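Home | Projects | Cleaning | Kitchen | About

How I wipe down a light wood table without leaving streaks

by Vy Âu

69 shares | 10 comments

I used to go at our table with whatever spray was under the sink, and it always ended up cloudy! A pale, matte top shows every swipe, so now I do it like this.

Move everything off first (yes, the little things too). Brush the crumbs into your hand with a dry cloth. Then dip a second cloth in warm water with one drop of dish soap and wring it out hard — it should feel barely damp.

Wipe with the grain, in long strokes from one side to the other. If the grain runs on a diagonal, follow the diagonal. I did circles for years and I could see every one of them by the window.

Go over it again with plain water, wring, wipe, then dry it right away with an old T-shirt. Give it 10 minutes before you put anything back. 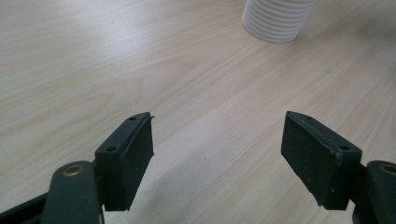
For sticky spots, lay the damp cloth on top for 40 seconds and try again. Please don't scrape! A fingernail will dent soft wood faster than you'd think.

Related
Getting candle wax off a shelf
My June oiling routine
Which cloths I keep and which I toss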